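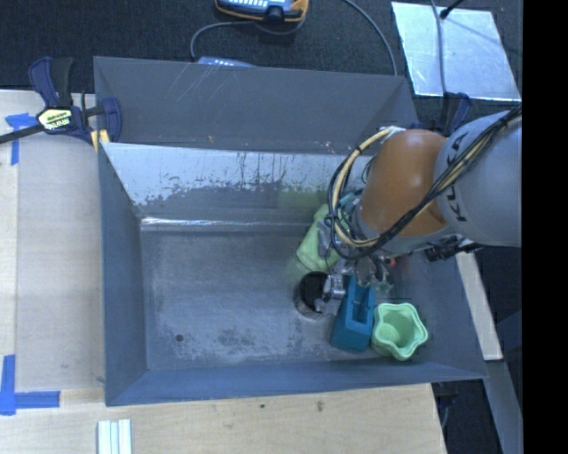 House Rules for a Bin-Picking Cell
Project report, spring term
Rosângela Nogueira and Gunhild Skov

1. What we set out to do

The lab already had safety rules when we arrived. They were printed, laminated and hung behind the door, so you could only read them after you had shut yourself in. They covered people thoroughly and had nothing to say about the work itself, such as what counts as a pick or who may move the bin. Our project, which we named Skultus before learning we would have to say it aloud in a presentation, was to write the missing half and find out whether anyone could follow it.

2. Starting point

We began with the integrator's manual from Dutum, which is 379 pages long and mentions bins on 3 of them. We also read the general safety standards for industrial robots, as far as the library's access allowed. They are clear about risk assessment, protective stops and reduced speed in manual mode. They do not care if your cup is upside down. That part was left to us.

3. The rules

3.1 The bin is clamped before the arm is powered. Two clamps, on different sides. Hand-tight is tight enough – the earlier group dented a rim proving otherwise.

3.2 Position marks are blue tape on the tabletop. If the bin and the tape disagree, stop and call the person who signed the last log entry. Do not move the tape. Gunhild moved the tape in April and we lost an afternoon of trials.

3.3 Cables and hoses on the arm are tied together and given enough slack for the full wrist rotation. Check the loop by jogging slowly through the outer poses before any automatic run.

3.4 Objects come from the approved set only. Cups and blocks are in. Lunch is out, including the apple.

3.5 A pick counts when the object clears the rim and stays held until release. "It nearly had it" is entered as a failure.

3.6 No hands in the bin unless the arm is stopped and the pendant is in the hand of the person reaching. This one has no exceptions and we did not write a joke for it.

4. Trying them out

We logged 2000 attempts over the term under the draft rules, with 15 classmates taking turns as operators. Rule 3.5 caused the most arguments. Rule 3.2 caused the most log entries, mainly in Gunhild's handwriting. Some operators skipped 3.3 when they were in a hurry, so we moved it to the top of the start-up sheet, where it has to be initialed.

5. What is still open

Scratches on the bin floor and shine on the walls bother the vision software, and we have no rule for when a bin is too worn to use. Bruseo's course notes suggest replacing it "when necessary," which we found restful but hard to test. Our draft asks for a reference picture of the empty bin at the start of each session. The next group inherits that question, along with the tape.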